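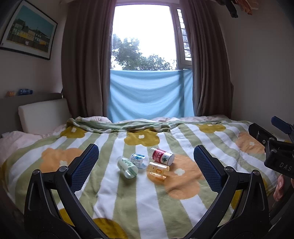
Small plastic bottles on a floral blanket.

Packing and Liquids: Frequently Asked Questions
Brandisthorpe Guest House, Makmont

Are toiletries supplied in the rooms?
Soap and a hand towel, yes. We stopped putting out shampoo and conditioner in April. Bring your own in whatever size suits you, or buy a refill at the front desk.

How does the refill shelf work?
It's beside the front desk and holds shampoo, conditioner, body wash and sunscreen. Bring any clean bottle with a lid that closes. Refills are charged by weight and go on your room account. We can't fill glass.

I'm flying in. What size bottles can I carry on?
Rules differ between airlines and between domestic and international flights, so check with your carrier before you pack. Guests coming in on the Evuvier shuttle plane should also ask about the weight of soft bags.

My bottles leaked on the way. Can I wash my clothes?
The laundry is behind room 30 and is open from 7 am to 9 pm. The machines take coins or a token from the desk. Please rinse off any oil or sunscreen in the tub first – it marks the dryer drum.

Can I leave things in the shared bathroom?
Each room has a numbered cubby in there. Anything left on the basins is moved to the lost property box.

Do you keep items left behind?
For 30 days. Email Sabine Wegener with your room number and she'll check the box. We post clothing, chargers and glasses at your cost. Opened toiletries are thrown out at checkout and can't be returned.

Can I store medicine in the fridge?
Yes. The small fridge in the office is for medicine only and the office is locked overnight. If you'll need something after 9 pm, tell Oratile Sithole when you check in and you'll be given a fridge for your room.

Where is the nearest chemist?
Nel Street, at number 241, next to the bakery. It shuts at 5.30 pm. The 44 bus stops outside.

Is the tap water safe to drink?
Yes, from every tap except the garden ones, which run off the tank.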